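Jotonwood Community Workshop
Filed under: Minutes / Equipment & Storage

Minutes of the Equipment Storage Meeting, September 17, 2024

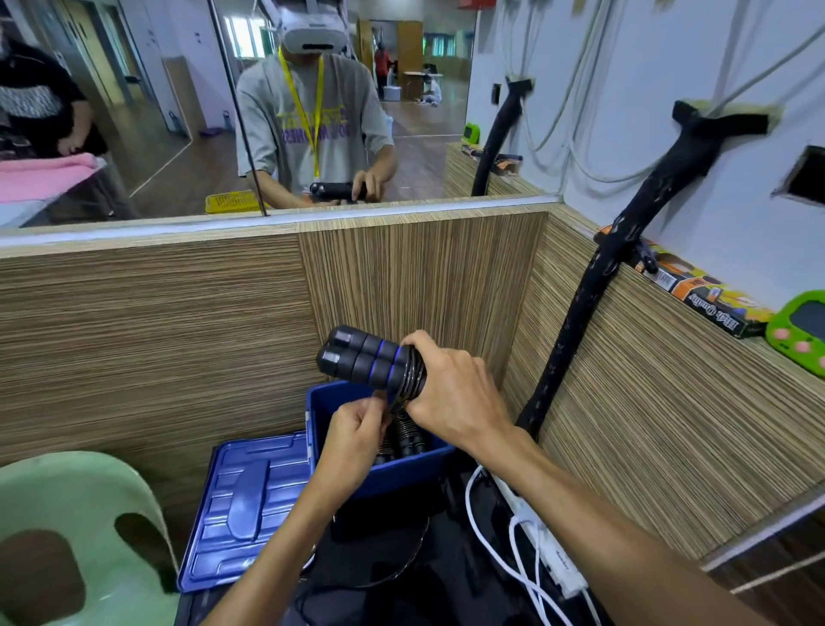

Can the cables go in the same bin as the grip devices?

Short cables that belong to a device stay with it in the blue bin. Power strips and extension leads go on the wall hooks at the Landutden end of the building.

1. Opening and previous minutes

Benoît Pruvost took the chair. The previous minutes were accepted with one correction: under item 4, "bin lids" should read "case lids". The two are stored separately and the error had already caused one set to be shelved with the wrong containers.

2. Storage of foam-covered grip devices

The chair tabled the revised packing procedure for the black foam-covered grip devices. The draft circulated beforehand had them lying flat. Members who do the packing reported that flat storage puts a permanent dent in the foam where one device bears on another, and that the blue bins are deep enough for upright stacking.

Discussion turned to orientation. Packing with the end caps up makes the device easier to lift out by the rear, but leaves the base carrying the full weight. Packing with the end caps down protects the base and makes the cable harder to reach. It was agreed that end caps go up for day-to-day storage and down for transport only.

Agreed wording of the procedure:

Switch the device off and check that the ring lights are out.
Hold the device at the rear end with one hand. Use the other hand to gather the cable where it leaves the underside.
Fold the cable in two loops, no tighter than the width of a palm, and secure with a cloth tie. Do not wind it around the foam.
Lower the device into the bin vertically, end caps up.
Close the bin only if the lid seats without pressure.

Moved and carried that the procedure be adopted and a laminated copy fixed inside the cupboard door.

3. Cases and lids

The moulded blue plastic cases were discussed at some length. The recesses in the lids collect foam crumbs and grit, and the ridges make them awkward to wipe with a flat cloth. A 25 mm paintbrush was suggested and accepted as the standard tool. Two brushes to be bought and tied to the shelf upright.

An open lid is not to be left leaning against a bin while packing is in progress. The hinge side takes the load and the plastic whitens along the fold. Lids should be set flat, recesses up, on the bench to the left of the packing position.

A proposal to discard the cases altogether and use bins only was not supported. Cases are required for anything travelling to Ramumia.

4. Floor cables and power

The chair noted that cables on the floor beside the partition remain the most frequent entry in the hazard log. The following was resolved:

White leads to be run along the base of the partition in clip-on trunking, white or grey.
Power strips to be fixed and kept off the walking line. A strip lying at an angle on the floor is to be treated as unfinished set-up.
Black cables on the dark flooring to be marked with yellow tape at each end. They are difficult to see against that colour in the evening.

It was asked whether the trunking adhesive would lift the finish on the partition. The supplier, Collet, advises a test patch for 48 hours behind a door or similar. Test patch to be applied at the corner joint, low down, and inspected before the remainder is ordered.

5. Partition and mirror

The partition panels are sound. The trim along the top edge has been knocked in several places by people reaching over to clean the mirror. A long-handled squeegee is to be used from now on and the step stool is not to be placed against the panels.

Mirror cleaning stays monthly. The ammonia-based product left under the sink is to be removed — it attacks the backing at the lower edge. Warm water and a microfibre cloth are sufficient.

6. Chairs

Green plastic chairs continue to migrate into the packing area. They are to be stacked by the entrance at the end of each session, no higher than the light switch. The cutout in the backrest is the lifting point; chairs should not be dragged by the seat edge.

7. Asset register

Register entry 2731 covers a blue bin and its contents as a single item. The chair considered this inadequate for insurance purposes, as a lost device would not show up against the register. Entry to be split so that the bin, each device and each cable carry their own line. Labels to go on the end cap, not on the foam, where they peel.

8. Actions

B. Pruvost: laminate and post the packing procedure; split register entry 2731.
Stores roster: buy brushes and cloth ties; remove the ammonia cleaner.
Building roster: trunking test patch; result to be reported in October.

9. Other business

A request for a second shelf unit was deferred until the register has been corrected.

The meeting closed once the actions had been read back. Next meeting in October, same room.

Comments (3)

tess_m
Can the procedure say which cloth ties? The wide ones from the sewing cupboard are too stiff and spring open in the bin.

Stores roster
Narrow ones, 12 mm. Will add it to the sheet before it's laminated.

R. from the evening group
Please put the paintbrushes on a long string. The last one was tied so short it only reached the middle shelf.

Contact the Jotonwood office | © Jotonwood Community Workshop | Back to top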